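Second Finger 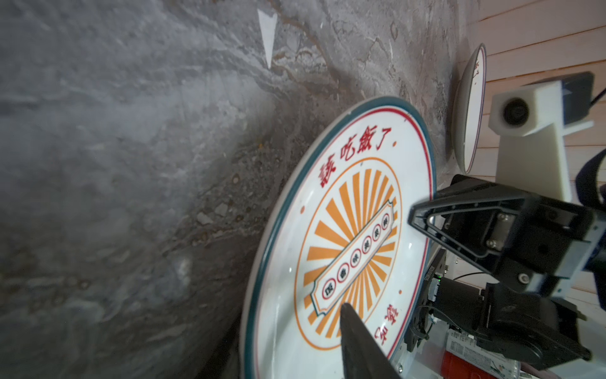
The fault log at Fedton said the same thing it had said in April: finger two late on close, 70 milliseconds. Shanti Dixit stopped the cell and hung her tag on the switch.

She backed out the bracket screws and laid them on a cloth in the order they came. The pivot had a groove worn into it. The last technician had packed it with grease and signed the sheet "Ahuja, OK."

She fitted a new pin, set the closing force to 30 percent, and ran the plate cycle with the guard shut. Close, tilt, hold, release. The delay read 2 milliseconds.

"Is it fixed?" asked the shift lead from the door.

"The pin is."

She ran the cycle again. On the hold, the wrist motor made a small dry click. She opened a new line in the log, wrote down the time, 4:10, and went back for the long hex key.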